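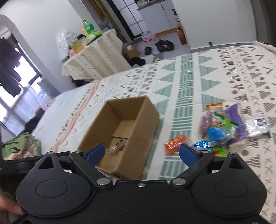 Notes for the segmentation and labelling session
Robot Learning from Handheld Data, Setley campus

Right, so last time we got as far as synchronising the streams, and a few of you asked what on earth you do with a recording once it's sitting on your drive. Today's answer is: cut it up. I'll be using the snack-packing task from the Bremau set all the way through, so have it open in the Drokdale viewer before you read on (version with the grey timeline, please, the older one drops frames when you scrub).

What the policy gets to see

Our policy sees the wrist view and the gripper width, and that's the lot. No overhead camera, no map of the room. I like this setup because it's honest about what a cheap robot would have, but it does mean the network is looking at a patterned bedspread, curtains, shoes on the floor and a wall of white cupboards while it's meant to be thinking about a box. Stripes and triangles are a real nuisance for feature tracking too! Repeated shapes all look like each other, and if your pose estimate jumps sideways mid-reach, check for that first.

Cutting by gripper width

The easy way to find a grasp is to plot the opening between the two fingers over time and look for where it drops and stays down. My threshold is 40 mm. A soft packet squashes, so the trace sags slowly after contact, whereas a small carton gives you a lovely flat shelf. Don't use one threshold for everything and then email me at midnight about it.

The Bremau set has 700 episodes, and my script cut them into 2087 segments. I went through the ones it flagged as doubtful and threw out 49. Most of those were double grasps, where the fingers close, open a smidge and close again.

Labelling open-finger moments

Now the tricky bit. Fingers apart over the box with a snack bar lying on the cardboard floor: is that "about to pick up" or "just let go"? From one frame you can't tell, and neither can the network, so we feed it a short history. When you label by hand, step backwards through the clip until the width changes, then label forwards from there. I know it's tedious. Put the kettle on.

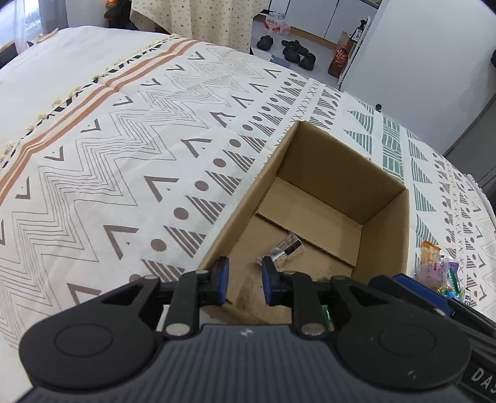

Exercise for the lab

1. Load any ten episodes and plot gripper width against time.
2. Mark each grasp and release by hand, then run the Sosa segmenter and compare.
3. Try the threshold at two other values and write a paragraph on what broke. Colour your plots so I can tell the runs apart!
4. Pick one bad cut and fix it, explaining what you changed in the config.

Bring your plots on your laptop, no need to print them.

Print this page | E-mail this page
Contact the course office | Copyright Setley Robotics Teaching Group | Back to top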